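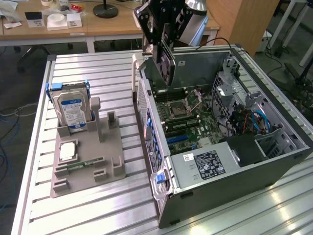 Does the dog live, Mwende Simiyu asks, and could I please answer before she gets any further, because she has been burned by my kind of book before and she is reading this one on a bus.

The dog lives. I've put it at the top of the page so that people can stop emailing. The dog is old in the first chapter and very old in the last one, and he spends most of the book asleep under a boat. I can't promise as much for the people.

Everything else I get asked about Starka is below. I've marked the answer that gives away the ending, and if you read it anyway, that's between you and your conscience.

What is the book about?

Two sisters, Starka and Noh, grow up on the island of Parimau, where their mother runs the only ferry. The summer Starka is seventeen, a boy from the mainland gets on the last boat over and isn't on it when it docks. Everyone on board has a story about where he was standing. The stories don't match. Noh, who is thirteen and was supposed to be home in bed, has a story too, and she keeps it to herself for four years.

My editor's version of that paragraph was "a missing boy, a ferry, a lie." She is paid to be brief.

Is it a young adult novel?

Depends which shelf you found it on. Bradberg published it as adult fiction, several bookstores put it with the teen books on account of the girl on the cover, and one shop I visited had it under Travel. I've stopped moving it. If you're fifteen and you want to read it, there's swearing, a funeral, and a long argument about diesel.

Why is it 707 pages long?

I get this one in a number of tones. The first draft was longer. I cut a wedding, a second ferry and an uncle, and I still miss the uncle.

If you're reading for a club, the break between parts two and three is a decent place to stop for a month. You'll forget who Captain Orrin is. So did I, between drafts, and there was a stretch where he had two different wives.

Is Parimau a real place?

No. I made it up, including the tides, and I've had a very courteous letter from a retired harbor pilot explaining that the tides would kill everyone. I fixed two of them for the paperback. The fog is accurate. I grew up with that fog.

How do you say the names?

Starka rhymes with nothing useful. STAR-kuh. Noh is just "no," which is the joke, since that's what her mother spent her early years shouting across the landing. Parimau is PARRY-mow, and the last part goes with "cow." The audiobook reader says it differently. She's better at reading aloud than I am, so if you heard it her way first, keep it.

Who is telling the story?

Noh, mostly. The sections in the present tense are Starka, or they're Noh guessing at Starka, and you're meant to be unsure for a good while. There are hints. One is the salt. If you haven't noticed the salt, you may be enjoying the book more than the people who have.
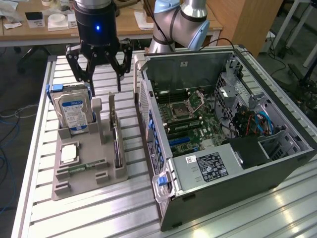 On page 188 Noh says she has never been inside the wheelhouse, writes Jeptoo Rugemalira, and then in part four she knows which drawer sticks, so is she lying or did you forget?

She's lying. I'd love to claim every slip in the book is hers, and I've been tempted, but that one is on purpose. The one where it's low tide at breakfast and low tide again at lunch is mine. Please see the harbor pilot, above.

What really happened to the boy? (This gives away the ending.)

He got off. He went over the side rail at the dock while the ropes were being thrown, walked up behind the ice house in the dark, and took the early boat back the next morning under a tarp, and Noh helped him do it. All the grief and the searching came after that, and she sat through it with her hands in her lap. Whether he reached wherever he was going, I don't know. Musyoka Mwakyusa has written to me more than once with a theory involving the postcards. I think it's a better theory than mine and I've told him so.

Are you Noh?

My sister would like it known that she isn't Starka. I have been asked by my whole family to leave it there.

Will there be a sequel?

There's a second book, but it isn't that. It's set on the mainland, it has no boats in it, and one person from Parimau wanders through for a single scene and buys a sandwich. It's due out from Bradberg in November if I hand it in, a subject I'm not discussing on this page.

Can you visit our book club?

By video, yes, most evenings after seven. In person if I can get there and back the same day by train. I don't charge clubs. I do ask that at least half of you have finished it, after an evening last winter when I talked for an hour to people who had come for the cheese.

There's a list of discussion questions in the back of the paperback. I didn't write them, and I couldn't answer the third one either.

Can I get a signed copy?

Write to the address on the contact page with the name you want in it, spelled out. I once signed a book to "Oona or possibly Una." Oona Heiskanen was very nice about it and says she has kept it.

I'm writing a school paper. Can you tell me what the ferry symbolizes?

It's how they get the groceries over. Your teacher may want more than that. I'd look at who is allowed to steer it in each part, and at what their mother does with her hands when she isn't the one steering, and I would start sooner than the night before it's due, which is when nearly all of these emails arrive.

Where do I send corrections?

Same contact page. Spelling mistakes go to Bradberg, and tides come to me.

Elsie McAlister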